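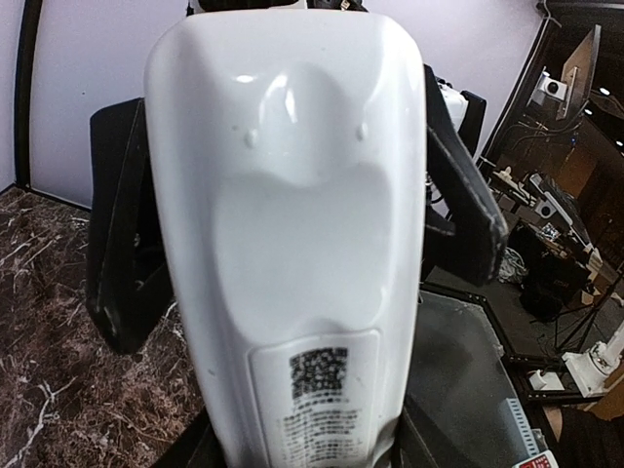
On December 7, 2018, a list member in Firnham wrote:

> Has anyone had the back off one of the white remotes lately? Mine stopped talking to the ceiling fan in September and I have been getting up to use the wall switch like a Victorian. I can't find the leaflet. There is a label on it with a square code and some printing, but the printing is for ants. I put in two new batteries from the kitchen drawer and got nothing, so now I don't know if it's the batteries, the remote or the fan. Also, is it safe to leave batteries in over the winter when we don't use the fan anyway? Sorry if this has been asked before.

It has been asked before, three times by my count, and once by me, so no need to be sorry.

First, "new batteries from the kitchen drawer" is a phrase that covers a lot of sins. Our own drawer has a bag of AAs in it which has moved house with us twice. I go through it every winter and put half of them back because they might do for a torch. If yours were loose in with the string and the birthday candles, I wouldn't call them new. I'd open a sealed packet before blaming the fan.

Second, do it on a proper hard surface. I used to change batteries on the arm of the sofa and have lost one lid that way, which is presumably still in there. Marble is good, if you're grand enough to have it. Things slide about a bit but at least you can hear them land.

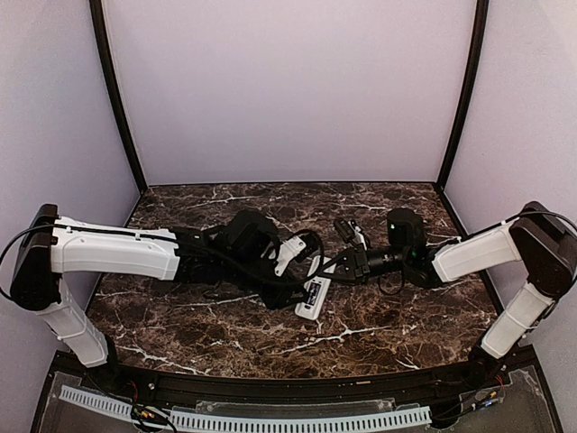
Tea towel underneath, came the reply when I said this on the list last time, and I will admit that a tea towel stops the thing skating off. It also eats the lid if the lid is small. I leave it to your conscience.

What I do now, in the order I do it:

1. Lid off, turned upside down and put somewhere I'll see it. On the Bemano ones it slides. On the Clustitz you press and swear.

2. Look before taking anything out. You want to know which way round the old ones went, since the little plus and minus marks inside are moulded in the same white as everything else. It helps if the two cells don't match. A pink one and a purple one side by side, with HUATAI down the purple, are very hard to mix up.

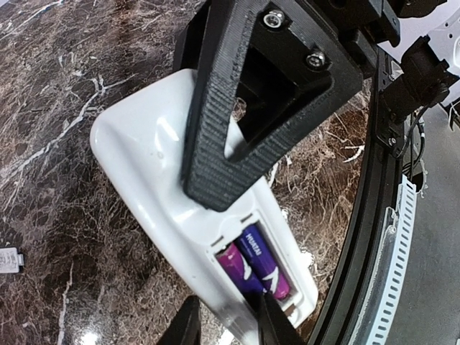
3. Take both out and look at the metal contacts. Green or white fur means an old battery has leaked. A cotton bud with a drop of vinegar shifts it, then a dry one, then leave the lid off for an hour or so.

4. Both new ones in together, from the same packet. I know one of the old pair probably has life left in it. So has the bag in my drawer.

5. Try it standing under the fan before you put the lid back.

If it's still dead after that, find the switch by the fuse box. Ours was off for most of a summer while I went through batteries at a rate I'd prefer not to add up. The shop wanted 152 to send someone out, and he would have charged it for pressing a switch, and been right to.

As for the winter, take them out. It costs you nothing and saves the business with the vinegar. I put mine in an old Jacobs coffee jar next to the remote,
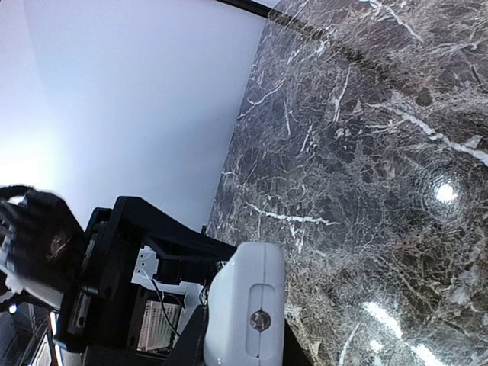
and write the month on a bit of masking tape on the lid, so that next year I can be told off by my own handwriting. My other half says a jar is only a drawer you can see into. Possibly, but there are 7 batteries in it and I know how old they all are.

On the label, try taking a picture of it with your phone and making it bigger. That worked on my Bemano up to a point: I got the model number and what I think is an address. The square code took me to a page that no longer exists.

Do let us know if it was the drawer. I have a small bet on.

--
You are receiving this because you joined the Firnham Household Repairs list. Please trim quoted messages before replying. Attachments over 200 KB are held back until somebody looks at them.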